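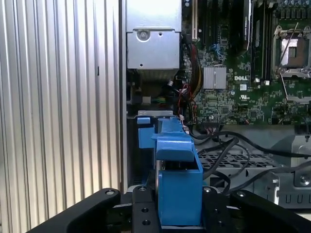

Report of a visit to the Vavley equipment reuse workshop, Mudby

April 2023

Purpose of the visit

The visit was arranged at the invitation of Vavley, which takes in retired office computers from councils, colleges and small firms and prepares them either for a second period of use or for recovery as parts. Our own organisation, Lindsay, replaces its desktop machines on a rolling basis and will shortly have 227 of them to dispose of. Members of the premises and purchasing teams attended, eleven persons in all. The party was received at ten o'clock and left shortly after three.

The workshop occupies a single-storey unit on the eastern side of Mudby, behind the former dairy. Visitors should note that the entrance is on the service road and that the postcode leads most drivers to the wrong gate. There is parking for six cars. Those arriving by rail may take the number 43 bus from the station forecourt, which runs twice an hour until early evening.

Reception and storage

Machines arrive on pallets and in wheeled cages and are booked in at a long counter immediately inside the loading door. Each one is given a paper label bearing a job number, and the same number is written in a ledger as well as entered on the computer. Staff explained that the ledger was kept on after a fault in January, when the booking system was out of use for four working days, and that they had since found it quicker for answering questions over the telephone.

The store holds 600 desktop machines when full. On the day of the visit it was a little over half occupied, the largest consignment having left the previous week. Racking is arranged by the age of the equipment, with the oldest nearest the door. Monitors are kept in a separate bay and were not included in the tour.

The party was shown the locked cage in which drives are held after removal. Access is limited to two members of staff on each shift and every drive is signed in and out. A certificate of erasure or destruction is issued against the serial number of each drive, and Lindsay would receive these within ten working days of collection. A specimen certificate was handed round and a copy has been placed with the papers of the visit.

The opening benches

The greater part of the morning was spent at the opening benches, where cases are taken apart for inspection. Several of our party had never seen the inside of an office computer and the staff were patient in naming the parts.

The machine on which most of the explanation was given carried the Dell name, printed in white on the green main board beside a square finned heatsink. With the chassis open, much of the construction could be followed without difficulty: the boxy sheet-metal housing, the bundle of red, orange and yellow wires running along the edge of the board, the dark upright memory slots, and a long expansion slot nearer the housing. The processor socket was empty, with its metal retention frame standing open. It was pointed out that an uncovered socket is among the most easily damaged parts of any board, and that a fingertip or a dropped screw may be enough to put it beyond repair. A board in this condition is therefore not placed face down, nor stacked, and a cover is fitted before it is moved to another bench.

There was some discussion of the blue plastic bracket. Coloured plastic is used by a number of makers for parts intended to be handled, and the staff regard it as a helpful practice. Brackets and clips are nevertheless the items most frequently missing when a machine reaches the workshop. They are removed during a repair, set down on a desk and not put back. A missing bracket worth a few pence can delay a machine that is otherwise in good order, and Vavley now keeps drawers of them sorted by model. We were asked to remind our own technical staff to return all such pieces to the case before it is closed, even where they do not fit or are broken.

The order of work at the benches is as follows. The case is opened and dust is removed by suction. The drive is taken out and sent to the cage. Memory is removed, tested in a separate unit and graded. Cables are checked for splits and for loose connectors, the wires near the edges of metal housings being given particular attention. The board is then examined under a lamp. Only after this is a decision made on whether the machine will be rebuilt or broken for parts, and the decision is written on the label in red or black ink accordingly.

Wrist straps are worn by all staff at these benches and were issued to those visitors who wished to handle parts. The benches are covered with earthed matting, which is tested each week. Magnetic trays are provided for screws. One of our members asked whether screws were matched to their original machine and was told that they were not, except for those of unusual length.

Testing and rebuilding

After a short break the party moved to the test room. Machines that have been passed for rebuilding are fitted with graded memory and a new or tested drive and are then run for 30 hours under a set programme. The room is noticeably warm, and the extraction fans make conversation difficult. Visitors in future might be better served by receiving the explanation in the corridor beforehand.

Failures at this stage are recorded by cause. Power supplies account for the largest share, followed by fans. Machines that fail once are returned to the benches; those that fail a second time are broken for parts without further work. The staff consider this a sound rule, though it was accepted that some serviceable equipment is probably lost by it.

Rebuilt machines are cleaned externally, fitted with a new label and boxed with a power lead. Keyboards and mice are supplied only on request. The boxes are of plain brown card and are reused where their condition permits. A two-page sheet of instructions is included, and our party suggested that the type could usefully be larger.

Parts recovery

Machines that will not be rebuilt go to a further room, where they are separated into steel, boards, cable and plastic. The sorted material is sold on to Trunau, a processor with which Vavley has a standing contract, and is collected fortnightly. Boards are packed upright in lined crates. Mixed plastics remain the weakest part of the operation: the quantity is considerable, the price paid is low, and pieces with metal inserts have to be set aside by hand. Vavley hopes to obtain a small cutting press for this purpose later in the year.

The noise level in this room required ear protection, which was provided at the door.

Discussion

A meeting was held over lunch in the upstairs room at the front of the building. The following points were recorded.

Collection from our premises can be arranged on any weekday with five days' notice. Machines should be unplugged, with leads coiled and placed in a separate box. Asset labels may be left in place and will be removed by Vavley.

Equipment with missing side panels will be accepted, but is unlikely to be rebuilt.

A proportion of the rebuilt machines may be reserved for local groups named by the donor. Our party indicated that this would be welcome in principle. The terms on which such machines are guaranteed were not settled and a written note has been requested.

No charge is made for consignments of more than 50 machines. Smaller loads are charged by distance. The question of laptops was raised; these are handled at present only where the battery is sound and can be removed without cutting.

Observations of the party

The workshop is orderly and the procedures seen were consistent with the written material sent in advance. Members were favourably impressed by the handling of drives, which had been the chief matter of concern before the visit. The floor markings in the store are worn and should be renewed, and the step between the benches and the test room is not easily seen.

It is recommended that a first consignment be sent before the end of the summer, and that the certificates returned for it be checked in full against our own register before any further load is released.

Members wishing to see the specimen certificate, the price list or the site plan may consult them at the purchasing office during normal hours. A second visit will be offered to those who were unable to attend, subject to numbers, and names should be given to the same office.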